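Famstead Shared Kitchen: progress report to the Tremetti Fund, to the end of July
Prepared by Rekha Thampi

Summary

The kitchen is open, the crockery is mostly where it should be, and we have spent less on shelving than we said we would. We have spent more on plates. Details follow, as do the receipts, which Jingyi Jin has put in order of size for reasons of her own.

What the grant has paid for so far

Your first instalment went on the bench, the sink and the repainting of the back wall. The second went on crockery: 269 pieces, bought from Nutska at a trade price and delivered in boxes marked "cushions". Total spent on tableware to date is $1528, against a budget line that assumed people would bring their own. People did bring their own. They also took it home again, along with a fair bit of ours.

Drying and storage

In the last report I promised a decision on drying racks. Your reply asked, quite reasonably, why this needed deciding. Aiguo Lü had by then tried three kinds, and the wire ones left rust on the bench. We have settled on wooden racks with upright dowels. Plates stand up in them, air gets between, and you can see at a glance what has been left behind. 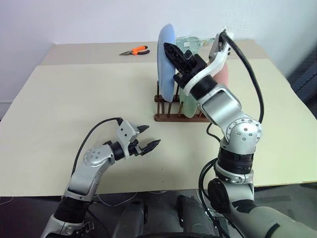

The colours were Xiaoyan Deng's idea and I opposed it. Each group that books the kitchen gets its own colour of plate, so light blue goes back to the Tuesday-style crowd (they have since changed their slot twice, but kept the plates) and the pinkish ones belong to the preserving group. Returns have improved. I have withdrawn my objection in writing, at Xiaoyan's request.

Things that have not gone to plan

The tool drawer is still a theory. Until it is fitted, tools live wherever they were last useful.

The dishwasher quote from Shao came in almost $300 over. Zeyu Shao, who is related to the firm and embarrassed about it, is getting a second price elsewhere.

We also lost 11 bookings when the hot water was off. Nine were rebooked. The other two groups have found a kitchen with hot water, and I can't fault their thinking.

Next quarter

Fit the drawer. Buy four more racks of the same type. Replace the mugs, which were never in the budget and are now barely in the cupboard. Jingyi would also like a label maker. I have told her I would mention it, and I now have.

The third instalment can go to the same account as before.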